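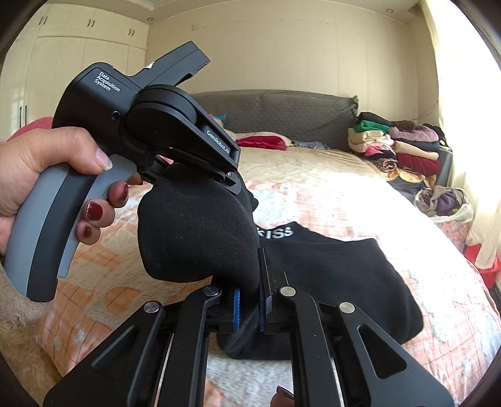
Sock held between the two handheld grippers, above the bed.

Ticket: left handheld gripper, jaw opening value drifts during cloth folding
Station: bedroom station, Urkinstead apartment
Opened: August, 9:40
Priority: medium
Status: monitoring

Problem as reported

The jaw opening value of the left unit does not return to zero when the jaws are fully closed. At the start of the session it reads 2, which is inside the limit. After many open and close movements with socks and shirts it climbs, and on the last export it was 109 at full close. The right unit stays good all the time. Because of this, the Ovell import script refuses the episodes with the message "closed position out of range".

What I checked

1. I restarted the left unit and made the zero calibration again with the jaws empty. The value was correct for the first episodes, then it climbed again in the same manner. So a bad calibration alone does not explain it.

2. I exchanged the cables between left and right. The fault stayed with the left unit. The cable is good.

3. I compared the log at two recording rates. At 100 Hz the climb looks smooth. At 2000 Hz (the debug mode) I can see small steps, and each step comes at the moment when the jaws close hard on thick fabric. With thin fabric there are almost no steps.

4. I cleaned the finger pads with a dry cloth and looked for threads in the linkage. The
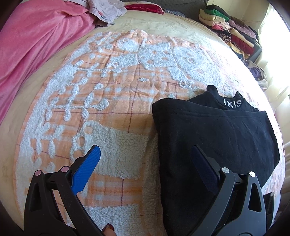
linkage is the place where I would ask everybody to look first, because the fluffy blankets leave fibers there. I removed a small ball of lint with tweezers from behind the pivot on the left unit. After this the climb was slower but it did not disappear.

5. I opened the side cover. The small screw which holds the encoder magnet was not tight. I could turn the magnet with my finger a little. I think this is the real cause: when the jaws press on something thick, the magnet slips by a very small angle and does not come back.

Repair

Magnet put back to the mark, screw tightened, one drop of removable thread lock from the Obradović kit. I waited one hour before use. Then new zero calibration with the jaws empty, and afterwards the closing test with a folded sock, which is in the Isirer checklist under "after opening the cover".

Result at 14:15: closed value is 2 at start and 2 at the end of the test. I repeated the test with a heavier item and the value remained the same.
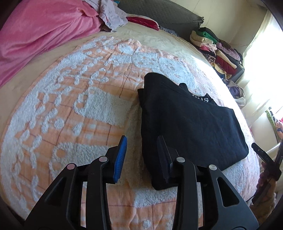
Jaws open over the bed, folded black garment on the blanket.

Still open

- Episodes from the morning session are not deleted. Please do not correct them by subtracting a constant, the error is different in each episode. I marked them "left jaw drift" and moved them to the hold folder.

- The screw on the right unit is not checked yet. The value is good, but it was assembled in the same batch, so I would like to open it also when the station is free.

- The checklist says to clean the linkage once per month. For this station I propose to do it after every session with blankets or towels. If there is no objection I will change the text.

Update, 17:30: full folding session done with the left unit, no refused episodes in the import. I leave the ticket on monitoring until the right unit is checked, then it can be closed.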